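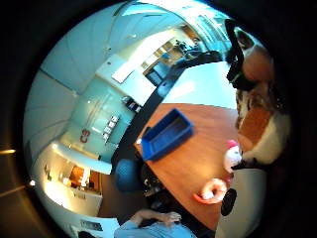 Notes for the Saturday session: small things, one bin

Opening (keep it short)
Hi everybody! I'm Miroslava Karpenko, and I get to talk for 15 minutes about my favorite subject – putting away little stuff. Ask who has a toy on their desk right now. Wait for hands.

Point 1: Start with one bin and one table
A plain blue plastic bin with no lid is plenty. Put it within reach and leave it empty until you've looked at what you have. Tell the Midbridge story here (44 objects in one drawer!).

Point 2: Pick up one thing at a time
Soft toys are great for practice – they squash, they flop, and you have to choose where to hold them. A leopard-print body with a round white head? Hold it up, let people smile, then move on.
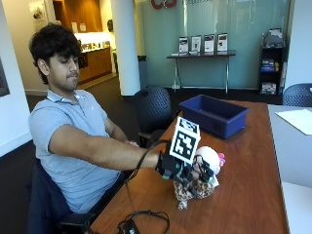
Point 3: Let the room try it
Hand over to Bohdan for the table exercise. Pairs, one bin each. Walk around and chat. If we're running late, skip the Zhuravel slide and go straight to questions.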